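Where Do All the Odd Socks Go?
Tue 20 September
Filed under: Big Questions, Small Things

Count the socks in your drawer. Go on, the rest of us will wait.

If you got an odd number, welcome. You belong to a very large club, and its members can be spotted by their ankles. If you got an even number, check again, because having 24 socks is a different thing from having 12 pairs.

People have been losing socks for as long as there have been socks to lose, and that is a long time. Knitters in Egypt were making woollen ones well over a thousand years ago, some with a split at the toes so they could be worn with sandals. So if a grown-up tells you that socks and sandals look silly together, you may inform them that it is a very old tradition. They will be thrilled.

To work out where a sock goes, we need to follow it around. Most socks lead quiet lives, so this won't take long.

Stop one: your foot

A sock starts its day on a foot. Feet have a great many sweat glands, and the sweat has to go somewhere, so the sock soaks it up. Sweat on its own hardly smells of anything. The pong comes from bacteria, tiny living things that eat what they find in the sweat and on your skin, and leave behind smelly chemicals. They are far too small to see and they have no manners at all.

Some of those chemicals are the same ones that turn up in strong cheese. This is not a coincidence. One kind of bacteria used to ripen certain cheeses is a close relative of a kind that lives between your toes. Try bringing that up at dinner.

Stop two: the great journey to the wash

Now the sock comes off. In a perfect world, both socks come off at the same time, in the same place, and travel to the laundry together like a sensible couple on a bus tour.

In our world, the left one comes off in the hallway and the right one comes off under the couch, where it will live among the dust and a piece of toast until December. This is where most lost socks are lost. They never get as far as the washing machine, although the washing machine gets the blame.

Socks are good at getting lost for a few plain reasons. They are small. They are often dark. They roll up into a ball when you peel them off, and a ball does not look much like a sock, so your eyes slide straight past it. They also love to hide inside other clothes, especially the legs of trousers. A sock inside a trouser leg can ride through a whole wash, dry in there, get folded up and spend a month in a cupboard. Then one day it pokes out of your cuff in front of your entire class.

Stop three: inside the machine

A front-loading washing machine has a metal drum with lots of little holes in it. The drum turns one way, then the other, lifting the clothes up and letting them flop back down. All that flopping pushes soapy water through the cloth and knocks the dirt loose. Before there were machines, people did the knocking themselves, with sticks, stones, washboards and very tired arms.

Around the door there is a thick rubber ring called a gasket, or a door seal if you like your words shorter. It stops water from pouring out onto the floor. It also has a deep fold in it, and the fold is exactly the right size for a baby's sock. Every so often one gets tucked in there and stays put. In a few machines, a really tiny sock can slip past the seal into the gap between the drum and the outer tub, and from there it may end up blocking the pump. So the old story about the machine eating socks is a little bit true. It mostly nibbles.

If you'd like to look in the fold, ask an adult first and make sure the machine is switched off. You may find a sock. You may also find coins, hair clips and a grey sludge that is best left without a name.

Stop four: the dryer, or the line

Dryers have a sneaky trick called static electricity. When different kinds of cloth rub together, tiny bits of electric charge move from one to the other. One piece of cloth ends up with extra and the other ends up short, and then the two cling together as if they had been glued. That's why a sock can come out stuck to the back of a jumper, and why it can stay on that jumper all the way to school.

A washing line has no static to speak of, but it does have wind. Wind is not interested in pairs either.

Stop five: the pile

Sooner or later the clothes end up in a heap, and the heap has to be sorted. This is harder than it sounds, and here we need a bit of maths. Sorry. It's the friendly sort.

Imagine a heap with 24 socks in it, making 12 pairs, every pair different. Shut your eyes and pull one out. How likely is it that the next sock you grab will match? There are 23 left and only one of them is the right one. Your chances are one in 23, so don't bet your lunch on it.

Now imagine that all 24 are plain black and exactly the same. Every grab is a match. You could sort the heap in the dark with a bucket on your head. This is why some grown-ups own nothing but black socks. They aren't dull. They have done the sums.
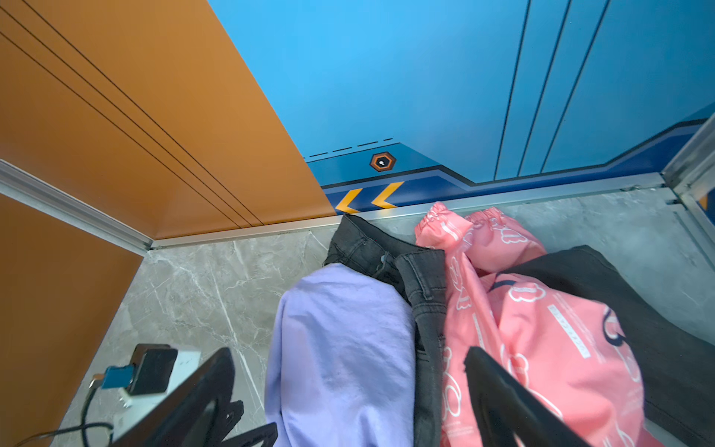
Esfahani wrote in to say that the sums are all very well, but at their place the socks are black, navy and very dark grey, and under the kitchen light you can't tell one from another until you are out on the footpath and it's too late. The cure, according to the same letter, is to match socks by a window in the morning and never after tea.

It's good advice, and there is science behind it. Your eyes have two main kinds of light catchers. Cones see colour but need plenty of light to work. Rods manage in the dim but don't see colour at all. When the light is low, your cones more or less clock off for the night, and navy and black turn into the same sock.

How much does an odd sock matter?

Suppose you lose just one sock a month. That makes 12 in a year. By the time you are 21 and a half you will have lost 258, which is enough to give a sock each to 32 octopuses, one for every arm, with two left over for yourself.

And yet an odd sock isn't ruined. Only its partner is missing. It still keeps your foot warm, it still soaks up the sweat, and the bacteria don't mind what colour it is. Plenty of people wear odd ones on purpose and call it style.

Things to try at home

Start a waiting room. Find a box, write SOCKS WAITING FOR A FRIEND on it, and put every single sock in there. Look through it once a month. You'll be surprised how many friends turn up late.

Peg or pin your pairs together before they go in the wash, if the adult in charge of the wash agrees.

Do the dark test. Take one navy sock and one black sock into a room with the curtains shut, wait a few minutes, and try to say which is which. Mark one with a bit of tape on the inside so you can check afterwards.

Make a static sock. Rub a clean, dry, fluffy sock on a balloon, then hold the balloon near some tiny scraps of paper and watch them jump. It works best on a dry day.

Words worth keeping

Bacteria: living things too small to see without a microscope. Some are helpful, some make you ill, and some just make your shoes smell.

Gasket: a soft ring that fills a gap so that nothing leaks.

Static electricity: electric charge that has built up in one spot and isn't flowing anywhere, at least until you touch the door handle.

Rods and cones: the light catchers at the back of your eye.

Next time in Big Questions, Small Things: why does toast land butter side down, and is the table to blame?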